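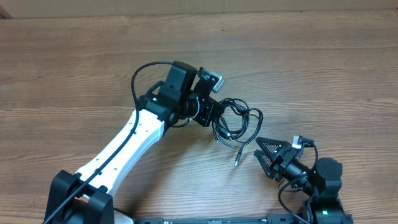
4. Placing and first oiling of the table top

This section is valid for the Samberg work table, model 381, with solid wood top. If you have ordered the top with factory lacquer, please go directly to section 5. A lacquered top must never be oiled.

4.1 Before you begin

The top is delivered sanded but without finish. Please leave it in the room where it will be used, in its opened carton, for 18 hours before the first coat. During this time the wood takes the humidity of the room, and a small change of shape is normal. Turn off floor heating under the table if you can.

You need:
Tenetti hard oil, clear or warm tone
Two cotton cloths without lint
The gray pad from the accessory bag
Gloves
A bowl with water for the used cloths

Note: Other oils can be used, but the tone will be different and we can not give advice about the drying time.

4.2 Fixing the top to the frame

1. Put the top on a blanket with the underside up. The underside carries the stamp with the order number.
2. Place the frame on it. The distance between the outer faces of the legs must be 1,055 mm. If you measure less, the cross bar is not yet fully pushed in – see section 3, step 6.
3. Put in all screws by hand and leave them loose.
4. Move the frame until the gap to the edge is the same left and right.
5. Tighten the screws in the middle first, then the outer ones. The outer screws sit in long holes so that the wood can move with the seasons. Tighten them until the washer does not turn anymore, and then stop.
6. Turn the table with two persons. Do not lift it by the cross bar.

Caution: Do not use an electric screwdriver for the last turns. The thread in the wood can break out, and this damage is not covered by the guarantee.

4.3 Oiling

1. Remove dust with a dry cloth. Then go over the surface once with the gray pad, always in the direction of the grain.
2. Stir the oil. Do not shake it, it makes bubbles.
3. Give a small quantity on the cloth and spread it thin. Begin at the far long edge and work toward you.
4. Wait about 3 quarters of an hour. Look at the surface from the side, against the window. Where it is still shiny, take the oil away with the second cloth.
5. Let it dry overnight and repeat from step 2. The end grain at the short sides drinks more oil and can get one extra coat.
6. Oil the underside also, one coat is enough. A top which is oiled only from above can bend.

Caution: Cloths with oil can start to burn by themselves. Put them in the water bowl directly after use and dry them flat in the open air before you throw them away.

Note: Streaks between darker and lighter parts of the wood become stronger with the first coat. They become softer again during the first months in daylight. Please do not leave objects in the same place in this period, otherwise a lighter shape may remain.

4.4 Cables and lamps

If you mount the Pruvost clamp lamp, wait until the oil is fully hard. Put the felt plate between clamp and wood. Lead the cable along the rear edge to the clip under the top, and leave enough length so that the lamp arm can turn without pulling. The rubber of some cables can mark fresh oil, therefore keep them off the surface in the first week.

4.5 If something is not good

The surface is sticky: too much oil was left. Rub it with the gray pad and a few drops of new oil, then wipe dry.

Water leaves rings: add one more coat on the whole top, not only on the ring.

The top has a crack or an open joint: stop the work, do not oil, and write to our workshop in Skunembridge with the order number from the underside.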